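The letters went out of the Tendmont office at four every afternoon, and for as long as she had worked there, she had been the one who sent them.

It was a mail merge. The customer table sat in Odeo, a query called Florna pulled the open accounts out of it, and the template took the fields one by one: name, street, balance, date due. She had built the query herself and had left a note in its description that said do not rename. Most days it ran in 20 seconds.

In November it stopped at record 169.

She ran it again. The first 168 letters came out clean, and then the window said that a data field could not be found. She opened the table and went down to the row. It was an account for a firm called Stelmakh. The balance was right. The street was right. In the name field, where the name should have been, someone had typed a sentence.

Please stop writing to us.

She looked at the change log. The entry had been made from inside the office, under the shared login, at 18 minutes past two in the morning. The shared login was the one they all used when their own had locked them out, and the password was on a card under the printer.
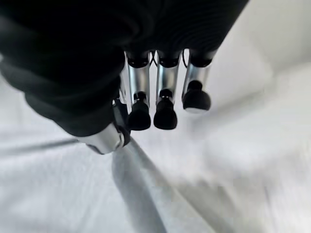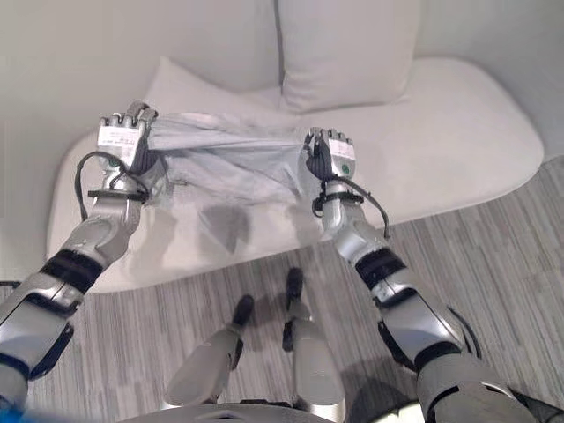
*A light-colored cloth and robotic hands, in both pictures.*

She did the sensible things first. She saved a copy of the table. She restored the name from the previous night's backup, relinked the query, and ran the merge. It stopped at 169. She opened the row and the sentence was back, with the period at the end.

So she pulled the paper file, which she had not done for any account in years. It was thin. Stelmakh had bought one order of shelving and paid for it in full, and the payment had been posted to another customer with nearly the same number. After that came the letters, one a month, every one of them hers. The fourth had been returned unopened. So had the rest, and somebody had filed them neatly in order of date.

It was ten to four. She moved the payment to the right account, which took 4 clicks and a reason code. She chose "clerical error" from the list. The balance went to zero and the row dropped out of Florna, the way it was supposed to.

The merge ran. The printer started up, and she stood beside it and squared the pages as they came.

Before she went home she opened the table one more time and scrolled down to the row. The name field said Stelmakh. She checked the log — no new entries except her own — and closed it.

Then she opened a blank document, with no template and no fields, and typed the address by hand. She got as far as "We are sorry" and sat for a while with her coat on, working out how to go on from there.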